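Submitting a Scene Edit to the Lomurari Fan Film

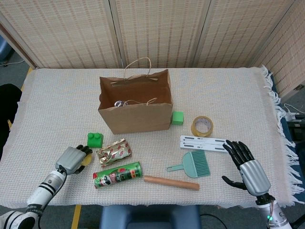 Vindness Film Club, Editing Team

1. Export the scene from the timeline at full resolution. Keep dialogue, music and effects on separate tracks.
2. Trim the head and tail to 2 seconds of black each.
3. Name the file with the scene number, then your last name. Scene 54 cut by Athina Stamatopoulos becomes 54_Stamatopoulos.
4. Check the lightsaber glow on every cut. Flicker between shots is the usual fault.
5. Upload to the Bozsik folder and enter the running time in the log.

Files with merged audio are returned. Questions about color go to Benedek Halász.

Last revised 2019-07-28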